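Simar rolling drawer cart, after one winter of use
Posted by Giuliana Mosquera, 22 Feb 2018
Filed under: Furniture, Small apartments

I bought the Simar cart in the narrow version with six drawers, because the space between my desk and the radiator is narrow and I had already returned one cabinet that did not go in. I want to write about it in some detail. When I was searching for a review before I bought, I found only short ones of the type "arrived fast, looks nice", and these do not help a person who must decide between two carts.

First, what I need it for. I translate from home and I also sew a little, and both activities make many small things. Pens, clips, chargers, thread, measuring tape, batteries, the papers of the tax office. Before the cart, all this lived in shoe boxes under the bed. My sister-in-law Maritza Cárdenas has the older model from the same company, the one with the metal handles, and she was satisfied with it for years, so I started from there.

Assembly

The box is heavy for one person but not impossible. The cart comes flat, with the drawers one inside the other. The instructions have only drawings and no words, and I like this normally, but step 7 shows the side panel from behind without telling you that it is from behind. I put the left panel on the right side and discovered it when the drawer rails were looking outside. After that I had to take out 14 screws and begin again. If you do it correctly from the start, I think you can finish in 40 minutes. I needed an evening.

The screws are of good quality and they do not lose the head when you turn them strongly. There is a small key in the bag for the wheels. Please do not throw it away, you will need it again after some weeks.

The drawers

The drawers are the best part. They run smoothly and they have a stop at the end, so they don't fall on your foot. The four upper ones are shallow and the two lower ones are deep. In the shallow drawers you can see everything from above, and this changed my mornings more than I expected. I am a person who buys a new pair of scissors when she cannot find the old pair. This winter I did not buy any scissors.

The deep drawers are less practical. I put fabric in one and it is good for that. In the other I put cables, and the cables became one big animal after a week. My neighbor Prasetyo Sinaga gave me the idea to roll each cable and put it in a paper tube from the kitchen roll, and it works, but it is not pretty.

There are no dividers included. For me this is the biggest mistake of the product. A shallow drawer without dividers is a tray where everything travels to the back each time you close it. Simar sells a divider set separately, and the price of it is not modest. I bought the divider set from Funum, which is made for kitchen drawers, and I cut two of the strips shorter with a saw. It fits well enough. There is a space at the side that I use for rulers.

The wheels

I read complaints about the wheels and they are partly right. On my wooden floor the cart moves easily and makes no marks. On the carpet in the bedroom it does not want to move at all, and when I pushed it from the top, it leaned toward me in a way I did not like. You should push it from the middle. Two of the wheels have a brake, but the brake is a very small piece and with winter socks it is painful to press.

After some weeks one wheel became loose and the cart was walking a little bit like a shopping cart with a bad wheel. I tightened it with the small key and since then it is fine.

The top

The top board has a low border on three sides. It is a good height for a cup or a notebook, and I keep there the things I am using on that day. 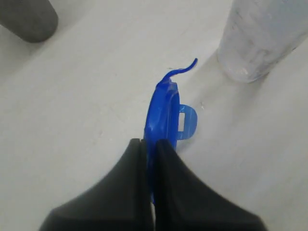 In the evening I try to put everything back in the correct drawer, and I succeed maybe half of the time. I would prefer a border on all four sides. Pens roll to the open side, and the open side is always the one which is near the radiator.

The surface cleans well with a wet cloth. I had one stain from tea that stayed overnight and it went away with ordinary dish soap. The white color is a little yellow compared with the photo in the shop, but next to my old desk this is not disturbing.

Compared with the Sotelo

A friend, Hanna Kushnir, bought the Sotelo cart in the same month as me and I used it when I was staying in her apartment. The Sotelo is stronger, the frame does not move when you open two drawers together, and its brakes are much better. But it has only four drawers, all of them deep, and it is wider. For tools or for yarn I would take the Sotelo. For papers and small office things the Simar is the right one.

What I would change

Put the dividers in the box. Make step 7 of the instructions again, with an arrow. Give a bigger brake. I wrote this to the company and received a polite answer that my comments were sent forward.

I also would like labels. The drawers are all the same from the front and I still open two wrong ones before I find the stamps.

Would I buy it again? Yes, in the narrow size and for this price. I will write again in May if the wheel becomes loose another time.

My rating: 4 of 5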